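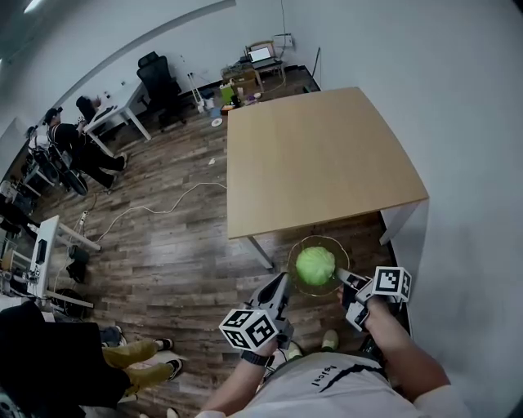
Wholemeal Rye Starter Loaf in a Lidded Tin

Makes one large loaf, or two small ones baked in Vosari half tins.

Ingredients
1000 g wholemeal rye flour, finely milled
176 g active rye starter
820 g water at 30°C
18 g fine salt
Oil for the tin

Total dough weight is a little over two kilograms. Check that your tin will take it before mixing; the Tolstead long tin holds 4000 ml and leaves enough headroom.

Method
1. Mix half the flour with all the starter and 600 g of the water. Cover and leave overnight at room temperature. The surface should be domed and cracked by morning.
2. Dissolve the salt in the remaining water. Add to the bowl with the rest of the flour and stir until no dry patches remain. Rye dough is a paste and does not need kneading.
3. Oil the tin, including the underside of the lid. Spoon in the dough and smooth the top with a wet spatula.
4. Prove for two hours, or until small holes appear on the surface.
5. Bake with the lid on at 230°C for 20 minutes, then at 190°C for a further 70 minutes. Remove the lid for the last ten.
6. Turn out on to a rack. Wrap in a cloth when cold and leave for a day before slicing.

Notes
Coarse flour, such as Werkbridge stoneground, takes up more water. Add 30 g at step 2.
If the crumb is gummy at the base, extend the second stage of the bake by ten minutes.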